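## 3. Setting up the sorting station

This section is for the person who prepares the recycling corner on each floor at Nimside. Read it one time to the end before you start, and then follow the steps in order. If you only want to change a label, go directly to 3.4.

Updated 7th April by Ladi Osagie. It replaces the sheet that was hanging inside the kitchen cupboards.

### 3.1 Before you start

You will need:

- the bins for your floor, with their linings
- one printed card for each bin, and a stand for each card
- a damp cloth and a dry cloth
- the floor list (the last page of this guide)
- a tray or an old towel for glass that still has liquid inside

**Note:** The cards are in the blue folder at the Valente desk. Please do not print your own. Last December we had four different styles of letters in one building, and the visitors asked us if the colors had a meaning. They did not.

### 3.2 Choosing the place

1. Choose a table or counter where people already pass with empty drinks. Near the exit of the lunch room is good. Next to the coffee machine is not so good, because the line of people blocks it.
2. Check that the table does not move when you lean on it. Glass is heavy, and a full bin can pull a light folding table to one side.
3. Leave free space in front, enough for one person to stand while another person walks behind.
4. Do not use the shelf over the radiator. Warm leftover juice smells very quickly, also through a lining.
5. Wipe the surface with the damp cloth and then with the dry one.

**Caution:** Keep the station away from the fire door, even when it is the most comfortable place. The door must open completely.

### 3.3 Placing the bins

1. Open each bin and push the corners out from inside with your hand. Soft bins arrive folded and they like to fold again.
2. Press the lining down until it touches the bottom. If there is air under it, the first bottle will pull the edge inside.
3. Put the bins side by side along the table, with the long sides together.
4. Use the order from the floor list. The order must be the same on every floor — people learn it with the hand, and after some days they do not read the cards anymore.
5. Step back and look from the door of the room. If you cannot see all the openings from there, turn the bins or move them closer to the front edge.

**Note:** The third floor (Vivetti) has a narrow counter. There it is allowed to put the bins in an L shape, but the order stays the same, starting from the window.

### 3.4 Cards

1. Take one card for each bin. One word is enough. Long texts such as "Please put only clean plastic here, thank you" were tried, and people stopped in front of them to read while the others waited.
2. Put the card in the stand and stand it in front of its bin, with the word facing the person who comes.
3. Check the card from a normal standing height. If the ceiling lamp makes a white reflection on it, tilt the stand a little.
4. When a card is bent or has stains, change it the same day.

**Caution:** Do not glue or staple a card to the bin. The bins are washed, and the glue stays on the fabric.

### 3.5 First items

An empty station confuses people more than you expect. Place one correct item in a bin before you open the station to the floor, and the others will follow.

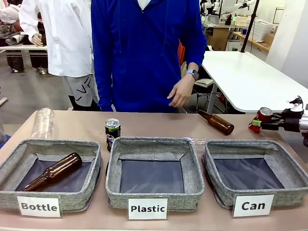 *Reading time for this section: 5 minutes*

For the first item we recommend glass, laid on its side. A brown bottle is easy to recognize from a distance, and together with the word "Bottle" on the card it explains the system well. "Plastic" and "Can" can stay empty until the first person comes.

1. Empty the bottle completely in the sink. Turn it over the tray until no more drops come out.
2. Remove the cap. Metal caps go with the cans.
3. Lay the bottle down gently. Do not drop it, also not from a small height.
4. If a bottle is broken, it does not go in the station. Wrap it in newspaper and bring it to the Womunach container behind the building.

**Note:** A plastic bottle goes under "Plastic" and not under "Bottle". This is the most common question we receive. If it continues on your floor, ask the Valente desk for the card that says "Glass".

### 3.6 Emptying

1. Check the bins at the end of the morning and again before you leave.
2. Empty the glass first, while the other bins are still light and easy to push aside.
3. Lift each bin with both hands from below. The rim is soft and it is not made for carrying.
4. Shake the lining over the correct container, and put it back in the same bin.
5. Write the weight in the notebook if your floor is part of the count. The yearly goal for the building is 2,000 kilograms. Last year we reached 2,017, so it is possible.

### 3.7 Small problems

**The side of a bin falls inward.** Push out the corners again. If it falls a second time, put a strip of cardboard between the lining and the wall.

**Small flies.** Wash the lining at once, and remind the floor to rinse their cans.

**Items left beside the bins.** Usually the person was not sure. Sort the item yourself, and send its name to Ladi for the floor list.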